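Grarmont Revises Import Sampling Rules for Fresh Fruit

May 2, 2018

4 min read

The Grarmont food inspection office has changed the way it selects incoming fresh fruit for pesticide residue testing, replacing a fixed quota per shipment with a schedule based on the record of each shipper. The new rules apply to all fruit entering through the Salleren terminal and the smaller cold storage site at Lakent.

Under the old system, inspectors drew one composite sample from every shipment above a set weight, regardless of where it came from or what it contained. The office processed 2351 composite samples in the last reporting year. Of these, 51 exceeded the permitted residue level for at least one compound. The office said the violations were concentrated among a small group of shippers, while most of the laboratory's hours went to fruit with no history of problems.

The revised schedule sorts shippers into three groups. Those with no violations in the previous 24 months will be sampled on a random basis. Those with a single violation will be sampled on every second shipment. Shippers with repeated violations will have each shipment held until results are available. A shipper moves up a group after 5 consecutive clean results and moves down after any confirmed violation.

The holding requirement is the part most likely to affect traders. Laboratory turnaround at Salleren is currently three working days for the standard screen, which covers 118 compounds. Citrus and kiwifruit generally tolerate a delay of that length under refrigeration. Plums and other stone fruit have a shorter margin, particularly when they arrive close to ripe. The office will allow stone fruit to be moved to the importer's own cold store during the hold, provided the pallets stay sealed and the storage temperature is logged.

Sample preparation is also changing. Citrus will continue to be tested whole, with the peel included, as residue limits are set for the whole fruit. Stone fruit will be weighed with the pit, but the pit will be removed before the flesh is homogenized. The result will then be calculated for the whole fruit without the stem. Inspectors at Lakent had been discarding the pit before weighing, which produced slightly higher reported values than those from Salleren. Results from the two sites have been recorded separately since March, when the difference was found.

Fees will be charged per sample and no longer by shipment weight. Importers of small mixed loads have objected to this in the past, on the grounds that a mixed load can require a separate sample for each type of fruit. The rules now cap the charge at three samples per load, with any additional testing paid for by the office.

The laboratory contract remains with Chan Analytical, which has run the residue screen at Salleren for the past two terms. The contract requires a duplicate test on any sample above the limit before the result is released to the importer. Importers may request a third test at another approved laboratory within two working days of notification. The first sample is kept frozen for that period.

The office will publish group assignments every quarter. Individual test results will stay confidential unless a shipment is rejected.

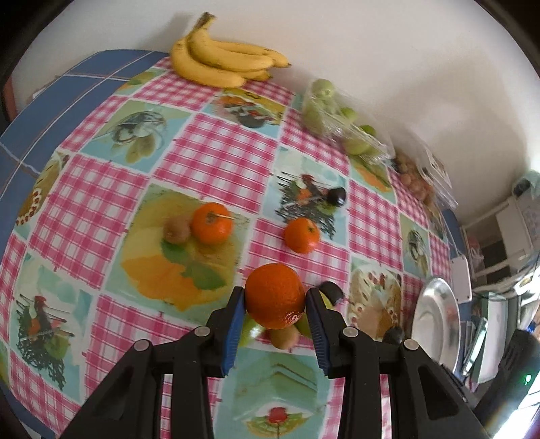 Citrus and other fruit on a table.

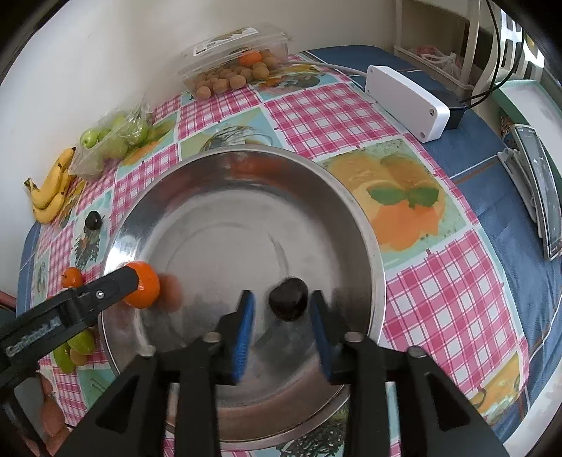

One Lakent importer, commenting on the draft rules, wrote that the sampling groups were reasonable but that three working days was too long for ripe plums, sealed pallets or not, and asked that stone fruit be placed first in the laboratory queue. The office has not yet replied to the request.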